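# About Kikard

Kikard is a small chip design company, and we love what we do! We design power management silicon: the regulators, sequencers and supervisory parts that sit next to a processor and feed it clean, steady voltage.

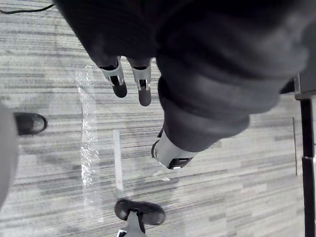 Most people never think about these parts, and we're fine with that. When a board wakes up in the right order, holds its rails through a sudden jump in load and goes back to sleep without wasting a battery, a power chip somewhere has done its job. We find that work endlessly interesting, and we hope some of it rubs off on you while you're reading.

## How we got started

Giorgia Costa and Sivaprasad Kurian met while working on mixed-signal test chips for another design house. They kept running into the same problem. The digital side of every project moved to a smaller process on a regular schedule, while the power side was patched together late, often by whoever had a free week. They thought power deserved its own team with its own calendar, so they left and started one.

The first office was a rented room above a print shop in Ocampo, with two workstations, one borrowed oscilloscope and a window that wouldn't close. The first chip, a three-rail regulator, came back from the fab with a startup bug that only showed up when the input rose very slowly. Giorgia still keeps a tray of those parts on her desk. The second version fixed it, and slow-ramp startup has been on our checklist ever since (it's item 7, and new engineers hear the whole story in their first week).

There are 39 of us now. We've moved twice, and all the windows close.

## What we make

Our main product family is **Vorkach**, a line of multi-rail power management chips for embedded processors. Each part combines switching regulators, low-dropout regulators and a programmable sequencer in one package. You set the order and timing of the rails through a simple serial interface, and the settings can be locked before a board ships.

The newer family is **Ukau**, and we're really excited about it. Ukau parts are meant for devices that spend nearly all of their lives asleep: door sensors, water meters, field loggers, that kind of thing. The design goal was a very low idle current with a quick wake-up, and those two pull against each other in all sorts of fun ways. Sarahí Esquivel led the analog design and spent most of a winter on the bandgap reference alone. Ask her about it if you have an afternoon free.

We also take on custom work. If your processor needs an odd mix of voltages, or your enclosure gets hotter than a standard part likes, we can often start from an existing Vorkach block and adapt it. We keep this to 3 custom projects at a time so the people on them can give them real attention.

## How we work

We're a fabless company. Our wafers are made by foundry partners, and our own building holds the design floor, the bench lab and a characterization room with temperature chambers.

Every part is measured across temperature, input voltage and load before we release a datasheet. Hermenegildo Ayala runs the characterization group, and the plots in our datasheets come straight from his team's measurements. Typical curves are labeled typical. Limits are limits. If a part has an erratum, it goes on the product page next to the datasheet download, with the workaround and the revision in which we expect to fix it.

We like mature process nodes for most of our work. Power switches need to handle real voltage and real current, and a well-understood process gives us good models, steady supply and fewer surprises at the bench. That said, we do tape out test structures on newer nodes every so often, mainly to learn how our control logic behaves when it shrinks.

Design reviews are open to the whole company. Layout engineers sit in on architecture talks, and the applications team gets a say before the pinout is frozen, which has saved more than one customer from a really awkward board layout!

## Help when you need it

Natalia Manríquez leads applications engineering. Her group writes the reference designs, builds the evaluation boards and answers the support inbox. Send them a schematic and they'll look it over at no charge, whether you're building one prototype or a production run. Scope captures are very welcome, especially if you include the probe settings.

## Students and new engineers

Each June we bring in a group of interns, and every one of them gets a block to design, simulate and defend in review. Several have had their circuits go out on a shuttle run and come back in the fall to measure them. Analog design takes years to learn, and we enjoy teaching it.

We hire in analog design, digital verification, layout, test and applications. Open positions are listed on the Careers page, and if nothing there fits, write to us anyway and tell us about a circuit you like.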